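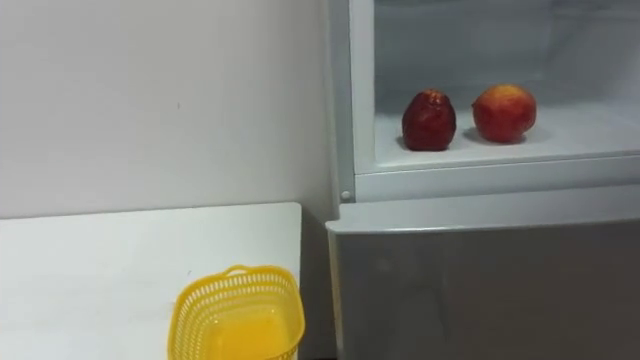 29. August 2024, Werkstattküche, Kühlschrank

Thema heute noch einmal die Obstlagerung, weil die Empfehlung von Drareo seit Juni an der Pinnwand hängt und alle so tun, als wäre sie damit bewiesen. Behauptet wird: Obst oben im Kühlschrank, einzeln gelegt, mit Abstand, nichts darunter. Dann soll es doppelt so lange halten wie im Korb. Woher der Faktor kommt, steht nirgends. Ich habe das Merkblatt zweimal gelesen. Keine Sortenangabe, keine Temperatur, kein Vergleich mit irgendwas.

Stand im oberen Fach: zwei Stücke, links das dunkelrote, rechts das hellere, gelb-orange bis rot. Sie liegen direkt auf dem hellen Boden und berühren sich nicht. Der gelbe Plastikkorb bleibt auf dem weißen Tisch neben dem Gerät und gilt als Vergleichsplatz.

Im Protokoll nenne ich sie nur »dunkel« und »hell«. Auf der alten Liste stand einmal Apfel und zwei Zeilen weiter Pfirsich, dann wieder umgekehrt, und am Ende wusste keiner mehr, welche Zeile zu welchem Stück gehört. Solange die Sorte nicht vom Lieferschein abgeschrieben ist, trage ich keine ein. Der Schein von Kowalczyk sagt »Obst gemischt«. Danke auch.

Was mich an der ganzen Anordnung stört:

- Zwei Stücke sind keine Reihe. Wenn das helle zuerst weich wird, weiß ich nur, dass das helle zuerst weich geworden ist.
- Die beiden sind von vornherein verschieden. Das dunkle ist etwas höher als breit und steht auf einer flachen Unterseite, das helle ist breiter und rundlicher. Andere Form, andere Auflagefläche, vermutlich andere Schale. Druckstellen unten kann man so nicht vergleichen.
- Niemand hat notiert, wie alt die Ware beim Einräumen war.
- Die Tür. Wir holen ständig Milch. Ein Kühlschrank in einer Werkstattküche ist kein Klimaschrank, auch wenn das Merkblatt so klingt.

Zum Abstand: Drareo begründet ihn mit »Luftführung«. Mag sein. Bei einem fast leeren Fach halte ich das für Dekoration. Ob ein Fingerbreit mehr oder weniger etwas ausmacht, müsste man bei vollem Fach prüfen, und voll ist es bei uns nie mit Obst, höchstens mit Resten vom Mittag.

Alte Daten noch einmal angesehen (Ordner Undbridge, Durchgang Juni). 116 Einträge, davon 19 ohne Angabe, ob Korb oder Kühlschrank. Die 19 sind in der Auswertung trotzdem dem Kühlschrank zugeschlagen worden, vermutlich weil sie auf demselben Blatt standen. Wenn ich sie herausnehme, schrumpft der schöne Vorsprung deutlich. Ganz weg ist er nicht, das schreibe ich der Fairness halber dazu. Aber »doppelt so lange« gibt das Blatt nicht her, auch mit gutem Willen nicht.

Außerdem unklar, was »noch gut« heißt. Im Juni hat jeder nach Gefühl gedrückt. Vorschlag: Schale, Geruch, Druckprobe an der Seite, jeweils ja/nein, immer dieselbe Person pro Durchgang. Nicht am Stielansatz drücken, das dunkle Stück ist oben knubbelig und fühlt sich dort sowieso anders an.

Thermometer: Das von Varo liegt wieder in der Schublade. Batterie zeigt voll an, der Wert springt beim Hinlegen. Dem traue ich erst, wenn es eine Nacht neben dem anderen gelegen hat. Bis dahin keine Temperaturspalte, lieber leer als erfunden.

Nächster Durchgang, falls wir ihn überhaupt machen:

1. Eine Sorte, eine Lieferung, Sorte vorher klären.
2. Hälfte in den gelben Korb, Hälfte ins obere Fach, ausgelost.
3. Prüfung alle 3 Tage, Blatt hängt am Gerät, nicht im Ordner.
4. Wer etwas isst, streicht die Zeile durch. Im Juni sind mehrere Stücke als »verdorben« geführt worden, von denen ich sicher bin, dass sie gegessen wurden.

Die beiden jetzigen Stücke zählen nicht mit. Trotzdem bitte liegen lassen, ich will wenigstens die Druckprobe einmal an ihnen üben, bevor wir wieder Zahlen produzieren.

Offen: neuer Lieferschein mit Sorte (Kowalczyk anrufen), Thermometervergleich, Merkblatt von der Pinnwand nehmen oder Fragezeichen dranschreiben. Ich bin für das Fragezeichen.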